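Plastic Tumblers and Tabletops: Frequently Asked Questions
Evetti Tableware, care and storage. Last updated July 12, 2026

Which products does this page cover?
Coloured plastic cups and tumblers in smooth, ribbed and textured finishes, used on mottled stone-effect surfaces.

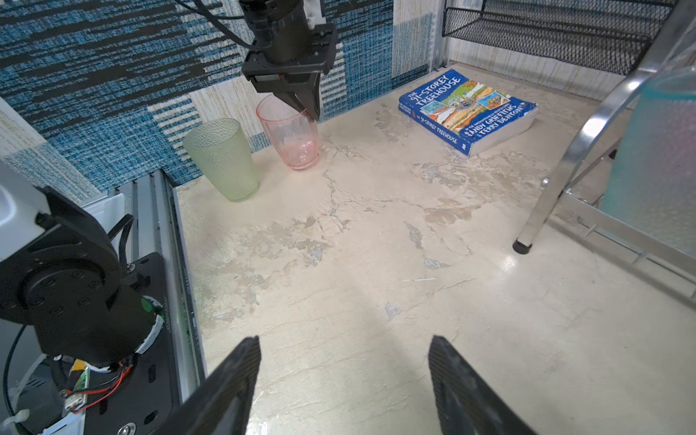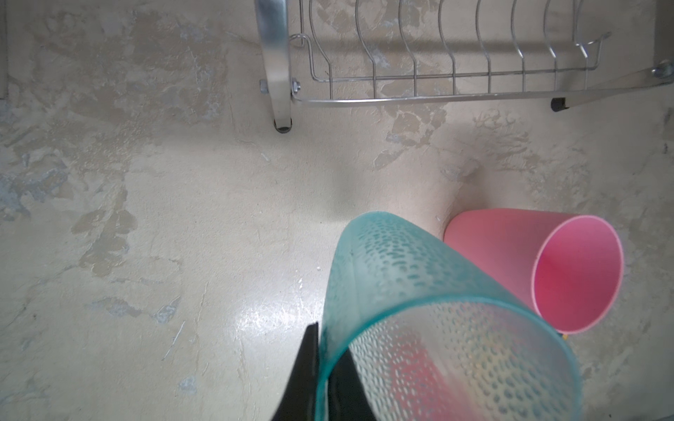 Pink cups appear in both pictures.

Can smooth and textured cups be stacked together?
Only if the taper matches. Mixed stacks tend to bind at the rim. Keep each stack to 6 cups or fewer.

How should textured cups be cleaned?
Use a soft brush and mild detergent. Residue collects between raised dots – a flat sponge will pass over it. Rinse and drain on a rack.

My cups have stuck together. What now?
Stand the lower cup in warm water for a few minutes, then twist. Do not lever the rims apart with a knife.

Will cups mark a stone-effect tabletop?
Plastic bases rarely scratch, but grit trapped under them can. Wipe the surface before sliding anything across it. Keep paperbacks away from drinks, as damp covers can leave dye on pale finishes.

Can I order a single replacement?
Yes. Quote part number 3878 and the colour. Orders are sent from our Nillville warehouse. Product queries go to Yen-ting Tsang.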